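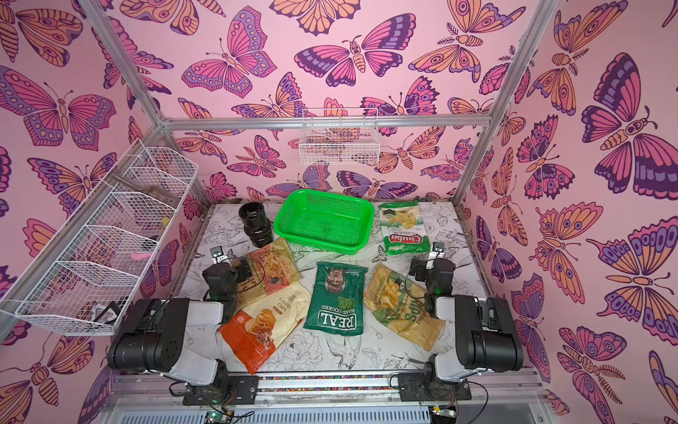
Orlando Rivadeneyra wrote:

> Members will recall that the Lindsay bone bed was first reported as the
> remains of a single drowned herd. Having gone through the field notes again,
> I am no longer comfortable with that reading. The long bones in the lower
> layer lie mostly in one direction, as one would expect from a current, but
> those in the upper layer do not. Several of the upper ribs are also cracked
> and flaking along their length, which suggests they lay in the open for
> some years before burial.
>
> I would therefore ask that the catalogue stop using the phrase "single
> event" until the matter has been looked at properly. I would also ask
> whether the 33 jaw fragments held at Skendstead have been assigned to a
> layer. If they have not, we cannot say anything useful about the ages of
> the animals.

Dear Orlando, dear list members,

Thank you for setting out the difficulty so plainly. The collections office has considered both requests and replies as follows.

On the wording of the catalogue, we agree. The phrase "single event" came from the first season's summary, which was written when only the lower layer had been opened. It was carried forward into later versions without review. It will be replaced by "one or more events" in all entries for the Lindsay locality, and the colour-coded site plan will be reissued with the two layers shown separately. Members who have cited the earlier wording in work not yet submitted may wish to amend it.

On the jaw fragments, the position is less satisfactory. Of the 33 pieces, those collected by the Aton party carry a layer number on the original field label. The remainder came in with the bulk sediment and were given only a grid square. Grid squares in the eastern part of the quarry can be matched to a layer with fair confidence, as the upper layer had been eroded away there before digging began. In the western part both layers are present and the square alone does not settle the question.

We propose to compare the sediment still attached to the unplaced pieces with the reference samples kept from each layer. The lower layer is a grey silt with plant fragments. The upper layer is coarser and contains small ironstone pellets. The work can be done under a hand lens in most cases and will not require any specimen to be cut. Preparators are asked not to clean any further Lindsay material until it has been finished. This applies also to specimen 1139, the partial skull, which had been scheduled for treatment in December.

The question of age at death was raised separately by two members. The earlier estimate rested on growth lines in shin bones from both layers taken together. If the layers represent different groups of animals, the average is of little value. The thin sections themselves are sound and can be sorted again by layer once the labels have been checked. Roughly 40 sections are involved. Until that is done, the office would prefer that the published figure not be repeated in talks or on display panels.

Requests to borrow material will continue to be handled in the usual way. The Fundura loan is not affected, as it consists entirely of turtle shell from the channel sands above the bone bed. Please note that drawer 352 has been moved to the north store and that the finding list at the front desk is out of date on this point.

Members holding photographs or notebooks from the first two seasons are asked to let us know, even where the contents seem minor. Sketches showing the position of the western baulk would be of particular help, as the original survey pegs in that area were lost to a slump and the later measurements were taken from a different corner.

A revised version of the Lindsay entries will be circulated to this list for comment before it replaces the present one. Comments should be sent to the list and not to individual staff.

Yours sincerely,

Collections Office
Skendstead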